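How to Set Up and Look After a Plain White Work Surface

Filed under: Workroom basics

A plain white surface makes it easier to find small parts, check edges and see dirt before it gets onto the work. It also shows every mark, so it needs more attention than a brown or gray bench. These steps cover a painted or laminated top, a loose white board laid over a table, and white paper. We use all three in the Arcombe workroom, depending on the job.

What you need

Two microfiber cloths, one for washing and one for drying
A soft brush at least 12 inches wide
Dish soap and a bowl of lukewarm water
A white vinyl eraser
A lint roller
Low-tack tape
A desk lamp that can be lowered to table height
Matte white board or paper, if you are covering the table

Step 1: Choose the surface

For dry work, paper is fine and you can throw it away at the end of the day. Buy it on a roll if the table is wider than a standard sheet. Two sheets side by side will leave a seam, and small screws and pins will find it.

Board is better if you lean on the table or slide things across it. Get a matte finish. Gloss board picks up the reflection of the ceiling lights, and you end up moving your head from side to side to see what is in front of you. The board we have is sold under the name Gistanon and has the same finish on both faces, so it can be turned over when one side is worn.

If the tabletop is already white and in good shape, use it as it is.

Step 2: Brush before you wipe

Move what you can to another table. Brush from the back toward the front edge and into a dustpan. Don't start with a cloth, even a damp one. Grit under a cloth will put fine scratches in a painted top, and they fill with gray dirt that doesn't wash out.

Brush twice if anyone has been filing or sanding.

Step 3: Wash

This step is for tabletops and coated boards only. Skip it for paper and for uncoated board, which will swell at the edges.

Put a few drops of soap in the bowl. Wring the cloth until it no longer drips. Wipe in straight, overlapping strips in one direction, then rinse the cloth and go over the same area with clean water. Dry with the second cloth. Soap left on the surface dries to a film, and dust sticks to it.

Step 4: Take off marks

Pencil and scuffs from dark plastic or rubber usually come off with the vinyl eraser. Use light pressure and keep the eraser clean by rubbing it on scrap paper.

Tape residue can be rolled off with a fingertip. If it smears, put a little dish soap on it undiluted and wait a few minutes.

Ballpoint ink is harder. Try rubbing alcohol on a cotton swab, in a corner first. On some painted tops it takes the paint along with the ink.

For scratches in a hard laminate, a 3,000 grit pad used wet will soften the look of them. It will also leave that patch shinier than the rest. I would only do it near an edge.

Step 5: Check with low light

Lower the lamp until the light runs almost flat across the surface. Lint and raised specks will throw small shadows that you can't see under the overhead lights. Go over them with the lint roller. Do this from two sides of the table, as some fibers only show from one.

Step 6: Fasten the cover

Lay board or paper flat and let it sit for an hour if it came off a roll. Tape the corners first, then the middle of each long side. Fold one end of each piece of tape under so you have a tab to pull later. Keep the tape at the outer edge, where sleeves won't catch it.

Step 7: Set the light

Use two lights if you can, one on each side, pointed at the wall or ceiling instead of at the table. With a single lamp you get a dark shadow beside every tool, and small black parts disappear into it. Soft shadows are fine and help you judge where a thing touches the surface.

White looks different under different bulbs. Ours has a slight cool tint in daylight and turns yellow under the old Somari lamps in the evening. If you match colors, use the same kind of bulb in every lamp and leave the blinds down.
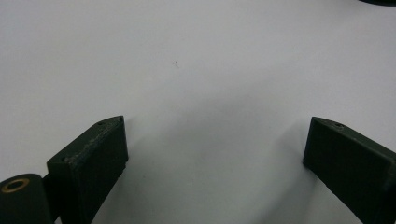
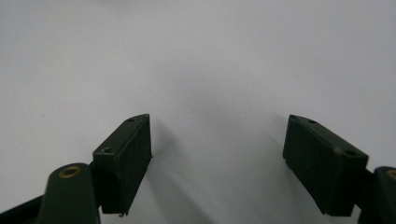
Plain white surface seen close up, two views.

Daily care

Brush at the end of the day and put the brush away clean. Wash once a week, or sooner if you have been using glue or oil. Keep cups on a different table. Hang the cloths up to dry, and don't use them on anything else.

When to replace it

Paper: when it wrinkles or tears.
Board: when both faces stay gray after washing, or a corner lifts and won't tape down.
Painted top: when the paint starts to chip. Sand it, prime it and put on two thin coats. The top in our Paredes room was repainted in November and took several days to get hard enough to work on, so plan for another table in the meantime.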